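### 3.2 Household Storage Practices

Households in the Tutau district buy most of their dry staples once or twice a month and keep them at home until the next trip to market. How those staples are stored affects how much is later thrown away. Earlier work in the district by Camacho and Horgan looked at spoilage at the point of sale and left the home out of its scope. The present survey takes up the home alone.

Field staff visited 192 households in two neighborhoods, Ikik and Joly. At each visit the adult in charge of cooking was asked to show every place where rice, flour, beans, and sugar were kept. Staff recorded the type of container, the kind of closure, and whether the food had been moved out of its store packaging. A total of 1,066 containers entered the record. Glass jars with screw lids were entered under the same heading as metal tins, as both were found mainly on open shelves and were used in much the same way.

Plastic boxes were divided according to the lid. A box was placed in the "gasketed" group only if a separate sealing strip could be seen along the rim of the lid (Figure 4). Boxes with a plain snap lid, and boxes whose lid had been lost and replaced with a plate or cloth, were placed in the "ungasketed" group. Where a strip was present but torn or missing in part, the box was entered as gasketed and the damage was noted in a separate column.

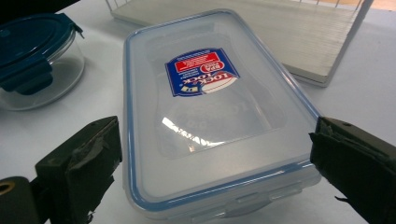 **Figure 4.** Clear plastic food storage container with a light-blue gasket around the lid. Product label still attached.

### 3.3 Reported Losses

Respondents were asked to recall any staple food discarded during the previous month and to give the main cause. Insects, damp, and mold were offered as choices, and other answers were written down in the respondent's own words. Answers that named more than one cause were assigned to the cause mentioned first.

Recall of this kind is known to be uneven. Small losses, such as a cup of flour sifted and thrown out, are easily forgotten, and some respondents were reluctant to report waste to a visitor. For this reason a subset of households in Joly kept a written log for up to 2 weeks after the visit. The logs were collected in November and checked against the interview answers by a second reader.

The logs could not be matched to single containers. Many households topped up a box from a larger sack, so that food of different ages was held together. Losses are therefore reported by household and by type of food, and the container records are used only to describe the storage methods present in each home.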